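Gristemley 작업대 갤러리: 상판, 백지, 배선
최종 수정 21/11/4

Gristemley 작업실의 탁상 작업면을 정리한 페이지다. 대상은 베이지색 상판, 그 위에 깐 대형 백지, 백지를 좌우로 나누는 중앙의 세로선, 앞쪽 가장자리에 모아 둔 기판과 케이블이다. 상판 치수와 가구 사양은 Prikamham 가구 목록에 따로 있으며 여기서는 다루지 않는다.

작업면 번호는 7번이다. 백지는 Plarnico 롤에서 재단한다. 평량은 300 g/m²이고, 재단 폭과 길이는 롤 잔량에 따라 달라지므로 기록하지 않는다. 조명은 색온도 3000 K 기준으로 맞추고 상판 중앙에서 조도를 잰다. 8월 측정값은 348 lx였다. 이후 등기구 위치를 바꾸지 않았으므로 같은 값을 계속 쓴다.

1. 중앙선과 작은 물체

백지의 중앙은 상판 앞쪽 가장자리를 기준으로 잡는다. 종이 네 변은 재단 오차가 있어 기준으로 쓰지 않는다. 세로선은 좌우 구분용이며 눈금은 넣지 않는다. 물체 위치를 적을 때는 선의 왼쪽인지 오른쪽인지를 먼저 쓰고, 앞쪽 가장자리에서 잰 거리를 그다음에 쓴다. 물체가 선에 걸치면 "중앙"으로만 적는다.

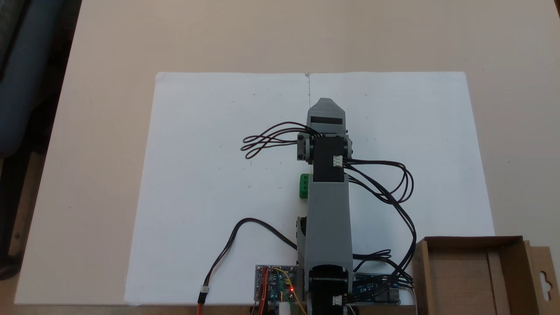 암의 긴 회색 링크 왼쪽, 백지 위에 놓인 작은 녹색 블록. 옆면에 나사 단자와 비슷한 요철이 있다.

밝은 바탕에서는 녹색이나 검은색 부품의 윤곽을 찾기 쉽다. 반대로 흰색 커넥터는 종이와 명도 차가 작아 위에서 내려다볼 때 놓치기 쉽다. 흰색 커넥터의 위치는 몸체보다 연결된 전선의 색으로 확인하는 편이 빠르다. 적색과 흑색 리드는 백지 위에서 잘 구분된다.

블록류는 보관할 때 색상별로 나누지 않고 크기별로 나눈다. 상판에 꺼내 둔 것은 목록에 "상판"으로 표시하고, 보관함으로 돌아가면 표시를 지운다. 표시가 남은 채 다음 작업으로 넘어간 항목은 월말에 한꺼번에 대조한다.

2. 앞쪽 가장자리의 기판과 케이블

기판은 앞쪽 가장자리에 둔다. 백지 안쪽은 물체를 놓는 면으로 남기고, 전원과 신호선은 가장자리 쪽으로 뺀다. 케이블 길이는 따로 줄이지 않는다. 남는 길이는 고리 형태로 종이 위에 그대로 내려놓으며, 묶음띠는 필요할 때만 쓴다. 고리가 세로선을 덮으면 선을 읽을 수 없으므로 좌우로 갈라 놓는다.

점퍼선 색은 배선표의 순서를 따른다. 배선표는 Kiani 양식을 사용하고, 색 이름은 약어 없이 적는다. 선을 교체하면 색이 같더라도 표의 해당 행에 날짜를 다시 기입한다. 기판의 LED 상태는 배선표에 적지 않는다.

백지의 먼 쪽 변은 앞쪽 변보다 조금 좁게 보일 수 있다. 비스듬히 내려다볼 때 생기는 차이이며 재단 치수와는 별개다. 사진에서 거리를 환산하지 않고 줄자로 잰 값만 기록한다.

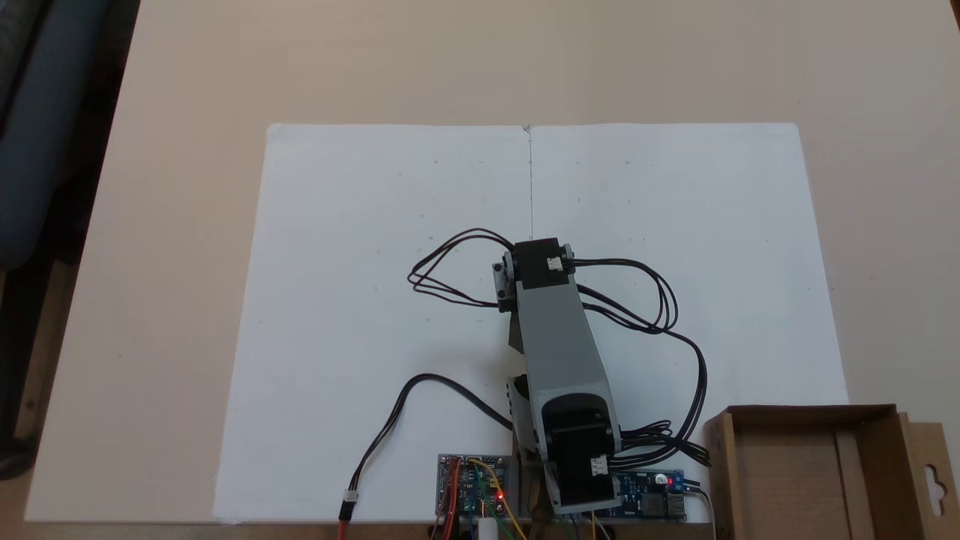

3. 백지 교체 기준

백지 표면에는 점과 얼룩이 조금씩 쌓인다. 작은 점은 교체 사유가 아니다. 다음 경우에 새 종이로 바꾼다.

세로선이 끊겨 끝까지 따라갈 수 없을 때
모서리가 들려 상판에 밀착되지 않을 때
눌린 자국 때문에 물체가 기울 때
얼룩이 물체의 윤곽과 혼동될 만큼 클 때

교체할 때는 기판 전원을 먼저 내리고 종이 위의 케이블을 걷는다. 새 종이는 앞쪽 가장자리부터 맞추어 편다. 위쪽 변 중앙에 짧은 표시를 하고, 그 표시에서 앞쪽으로 연필선을 긋는다. 펜은 쓰지 않는다. 선은 한 번만 긋고 덧칠하지 않는다.

걷어 낸 종이는 뒷면이 깨끗하면 재단용 밑종이로 쓴다. 접힌 종이는 밑종이로도 쓰지 않고 폐지함에 넣는다.

4. 관련 목록

Prikamham 가구 목록: 상판 및 다리 규격
Plarnico 롤 잔량표
Kiani 배선표, 7번 작업면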